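Apprentissage par imitation – notes de cours
Séance 4 : recueillir des démonstrations en simulation
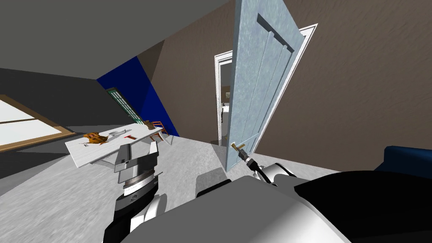 Fig. 1 – Tâche « porte » en simulation : la pince droite est refermée sur la poignée en laiton, la porte est entrouverte.

1. Ce qu'on enregistre
Une démonstration est une suite de couples (observation, action). À chaque pas de temps, on conserve les images, les positions articulaires des deux bras, l'ouverture des pinces et la commande envoyée. La consigne en langage naturel (« ouvre la porte ») est stockée une seule fois par épisode.

2. Le jeu Vestura
Pour les travaux pratiques, nous utilisons le jeu Vestura, préparé par Xiaoqing Shi : 189 épisodes téléopérés, dont 118 retenus après relecture. Les épisodes rejetés restent accessibles dans un dossier séparé – ils serviront à la séance 6.

Motifs de rejet :
– poignée lâchée avant la fin du mouvement ;
– collision entre un bras et un meuble ;
– pause de l'opérateur supérieure à 2 secondes.

3. Varier les scènes
Un modèle entraîné dans une seule pièce retient la pièce autant que le geste. On change donc la couleur des murs, le mobilier, l'éclairage et le point de départ du robot. Les objets sans rapport avec la tâche restent en place, comme le poulet rôti sur la table de la figure 1.

4. À préparer
Par binôme, enregistrer 15 démonstrations de la tâche « porte » dans au moins trois pièces différentes. Noter pour chaque épisode la pièce, l'opérateur et l'issue. Les fichiers sont à envoyer à Bogdan Pawłowska avant la prochaine séance.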